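Colour drift in recycled polypropylene

Tableware made from recycled polypropylene rarely matches its reference colour on the first run. The feedstock is mixed, and even after sorting it carries a grey cast that shifts from one bale to the next. Pale blues and greens show it most.

At the Oresport plant, Tumenico processes 274 tonnes of flake in a typical month. Flake is washed, dried and passed through 2 optical sorters before extrusion. Pellets are then blended with virgin resin, and the share of recycled material in the finished goods is held at 40 per cent. Above that level the pigment load has to rise, and the moulded wall becomes more brittle at low temperatures.

Light blue plastic shows small differences in tone between the rim and the lower wall, depending on how the light falls. Inspectors therefore take readings on the flat inner base.

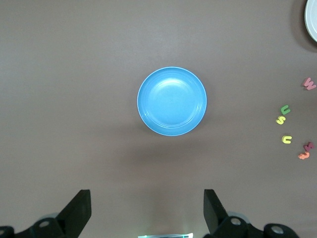
Testing after washing

Colour at the press is only part of the specification. Nevent, which buys for canteens, asks for a second reading after 40 dishwasher cycles. Samples moulded in March passed on hue but lost gloss, a fault traced to the detergent dose. Dhillon, the pigment supplier, has since altered the carrier wax. Results from the revised grade were issued on October 15, 2019 and show a smaller loss of gloss at the same dose.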